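生活の物理入門 第6回 配布メモ
「伸びて、戻る」ゴムと弾性の話

前回のレポート、読みました。ばねの話は皆さんよく書けていて、正直ちょっと驚いています(字が小さすぎて老眼にはつらいものもありましたが…)。返却は授業の最後にやります。

さて今回はゴムです。私はこの回がいちばん好きで、毎年しゃべりすぎて時間が足りなくなるので、話しきれなかったときのためにこのメモを配っておきます。式は少なめ、読み物だと思ってください。

1 ばねとゴムは何がちがうのか

前回やったフックの法則を思い出してください。力は伸びに比例する。F=kx、あれです。鋼のばねならかなりの範囲でこの通りになります。

ところが輪ゴムにおもりをぶら下げてグラフを描くと、きれいな直線になってくれません。最初はそこそこ硬い、途中はだらだらとよく伸びる、最後に急に硬くなる。S字を寝かせたような曲線です。高校の実験で「直線になるはず」と思いこんで、無理やり定規で線を引いた覚えのある人、いませんか。私はやりました。しかも先生に褒められてしまったので、大学に入るまでずっと勘違いしたままでした。

なぜ曲がるのか。ゴムの中身は、ものすごく長い鎖のような分子です。引っぱっていないときはくしゃくしゃに丸まっていて、引っぱると少しずつほどけて並んでいきます。ほどける余裕があるうちは楽に伸びる。余裕がなくなると、鎖がぴんと張って急に硬くなる。毛糸玉を両側から引くところを想像してもらえれば、だいたい合っています。

2 エントロピー弾性(名前は怖いけれど)

金属のばねが戻るのは、原子どうしの間隔が変わってエネルギーが上がるからでした。ゴムのほうは事情が違います。

くしゃくしゃの鎖には、とりうる形がたくさんあります。まっすぐな鎖には、ほとんど一通りしかありません。分子は熱で絶えず動いているので、放っておけば場合の数が多いほう、つまりくしゃくしゃのほうへ戻っていきます。この「戻りたがり」が、私たちの指が感じる力のおもな正体です。

コインの話に置きかえてみましょうか。1000枚のコインをよく振ってばらまいて、全部が表になることはまずありませんよね。表と裏がまざった状態のほうが圧倒的に多いからです。伸びきったゴムは全部表のコインみたいなもので、手を離せばすぐにまざってしまう、と考えてください。
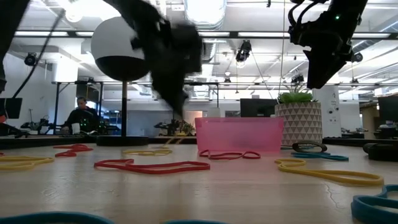
ここから面白い予想が出てきます。温度を上げると分子の動きは激しくなるのだから、戻ろうとする力も強くなるはずです。つまり、おもりを下げてしっかり伸ばしたゴムは、温めると縮む! ふつうの物は温めれば伸びるのに、逆なんです。初めて聞いたとき、私は信じられなくて、その晩に台所でドライヤーを当てました。縮みました。地味ですが、ちゃんと縮みました。

3 唇で感じる熱力学

もっと手軽な実験もあります。幅の広めの輪ゴムを用意して、唇に軽く当てたまま、さっと伸ばしてください。ほんのり温かく感じるはずです。伸ばした状態でしばらく待って、それからさっと縮めると、今度はひんやりします。

コツは「さっと」やることです。ゆっくり伸ばすと熱が空気に逃げてしまって、何も感じません。これが断熱変化と等温変化の違いで、教科書の図を眺めるより唇のほうがよほどよく覚えてくれます。それから、目の近くでやらないこと、古いゴムは使わないこと。天然ゴムのアレルギーがある人は絶対にやらず、隣の人の感想を聞いてください。

4 ヒステリシス

もうひとつ、ゴムには大事な癖があります。おもりを増やしていくときの曲線と、減らしていくときの曲線が重ならないんです。減らすときのほうが下を通る。二本の線にはさまれた部分の面積が、一往復で熱になって失われたエネルギーです。

「失われる」と聞くと損な気がしますが、役に立つ場面もたくさんあります。機械の下に敷く防振ゴムは、まさにこの性質で揺れを吸いとっています。反対に車のタイヤでは、転がるたびに熱になるぶん燃費が悪くなる。かといって損失を減らしすぎると今度は濡れた路面で滑りやすくなるので、タイヤの設計はこの綱引きの連続です。この話だけで一回授業ができるのですが、今年は我慢します。

5 なぜ古い輪ゴムは切れるのか

引き出しの奥から出てきた輪ゴムが、べたべたになっていたり、ぱりぱりに割れたりした経験はありますよね。酸素やオゾン、それに光が、長い鎖を切ったり、余計なところでつないだりするせいです。鎖が切れればべたつき、つながりすぎれば硬く、もろくなります。

ちなみに、つなぐこと自体は悪者ではありません。生のゴムに硫黄を加えて加熱し、鎖どうしをところどころで橋渡しするのが加硫です。橋がないと、引っぱったときに鎖がずるずる滑って元に戻らない。橋が多すぎると、かちかちになる。ちょうどいい加減というものがあるわけです。

参考書について
読み物としては、Tshepo Steyn『やわらかいものの力学』の第3章がおすすめです。図書館に入っています。もう少し式がほしい人は、Riaan Adamsの講義ノートをコピーして研究室の前に置いておくので、自由に持っていってください。英語ですが、図が多いのでなんとかなります。

次回までの課題
輪ゴムを3本用意し、つなぎ方を変えて(直列、並列)、伸びと力の関係を調べてください。おもりは硬貨でもペットボトルの水でもかまいません。グラフは手描きで結構です。曲がっていたら曲がったまま描くこと! 定規できれいにした人は減点します。

来週は粘土と水あめです。汚れてもいい服で来てください。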